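Trencombe halts paper-handling robot after grip fault

September 5, 2019

Trencombe has stopped work on its document-handling cell at the Korletey records center after a gripper failed to release a stack of paper and dragged the clipboard holding it off the work surface. No one was hurt. An operator was standing at the next station when the clipboard fell, and the company is treating the event as a safety matter.

The cell was set up to turn pages on clipped delivery forms so they can be scanned without a person lifting each sheet. The robot takes hold of the free edge of the paper, lifts it, waits for the scan, and lets go. According to a notice sent to staff, the fingers stayed closed after the lift and the arm began its return move with the sheets still held under the clip.

"The arm did what it was told to do," said Esi Sarpong, who manages operations at the center. "The controller had a signal saying the fingers were open. They were closed, and it moved."

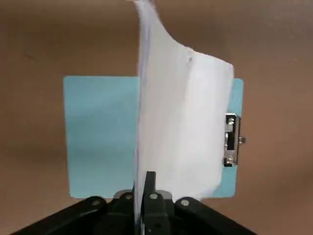
Sarpong said the operator pressed the stop button and the arm halted at once. The clipboard landed on the floor beside the station. Several forms were torn at the clip and have since been copied by hand from the carrier's records.

Vitalii Hladun, a service engineer with Pekska, which maintains the equipment, traced the fault to the sensor that reports finger position. Its cable had worn where it bends near the wrist, and the signal dropped in and out as the arm turned. The software read a lost signal as an open gripper.

Hladun said that second part is the one that worries him more. Cables wear and get replaced on a schedule. A missing signal should stop the arm, and on this cell it did not. Pekska had set the cable for replacement after 600 hours of running time, and the one that failed was still inside that limit.

The maintenance log also shows 3 earlier alarms for a slow release. Each was cleared at the panel and the cell was restarted. None was passed on to Pekska. Trencombe said operators will no longer be able to clear that alarm without a supervisor.

Kekeli Bawa, who speaks for the floor staff, said workers had asked for a guard between the robot and the next station when the cell was put in. "We asked again this week," Bawa said. "This time we were told yes."

The company has 6 cells of the same type at its sites. All of them are stopped until the cables are checked and the software is changed. Page turning at Korletey is being done by hand in the meantime, and customers have been told to expect delays on scanned copies.

Trencombe expects to restart the first cell in October, at reduced speed and with the new guard in place.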